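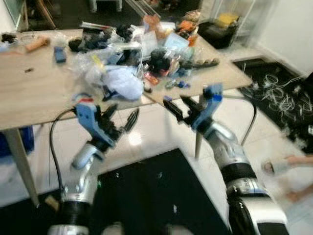
A crowded wooden table and two robot arms with blue grippers.

So my dentist is moving! Nurkholm Family Dental, where I've been getting my teeth cleaned for 13 years (and where I once fell asleep during a filling), opens its new office on Lapiņa Street in January. I stopped by to pester Dr. Vija Ramanauskas for details and she was nice enough to talk between patients.

The big change is hours. They'll start at 7 a.m. twice a week, which I've been begging for, and there's finally a second hygienist, Josphat Biwott. He comes over from a kids' practice and is great with nervous people, me included.

Cleanings without insurance will be $80, same as now. "We didn't want the move to show up on anybody's bill," Dr. Ramanauskas told me. New patients can get a first exam for $30 through the end of the month.

Your records move over on their own, but if you have an appointment already booked, call and check the address. The phone number stays the same, and parking is in the lot out back.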